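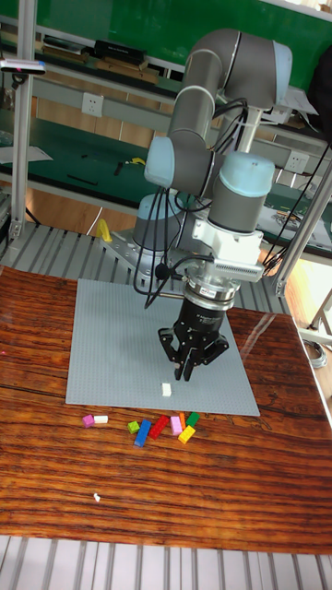

Three-finger gripper over the baseplate, one white brick on it, the rest waiting on the table.

Arm taking over brick layouts, what happens to the sorters?

Posted by Irén Borbély

I work at Resix, where we put together sample boards for toy shops. Until October it was 4 of us at the bench, placing bricks by hand. Now an arm does part of the placing and two of us have been told we'll be "cell attendants." Pay stays the same for now. Has anyone been through this? What does the day look like, and should I ask for something in writing?

dalen_bench

We went through it at Bullent two years ago. You'll spend less time placing and more time setting out parts, clearing bad picks and restarting. My wrists got better. The boring part is waiting. Ask who covers the cell at break, who trains you on the stop and restart steps, and whether the new title changes your pay grade. Get the last one in writing before you sign anything. I waited 30 weeks for mine.

Borar

they said same pay to us too. it was, till the next review

mk_packing

Agree with the first reply. Also ask if you still rotate to other jobs. Watching one machine for a full shift is harder than it sounds, and our lead changed it to 2 hours at a time after people complained.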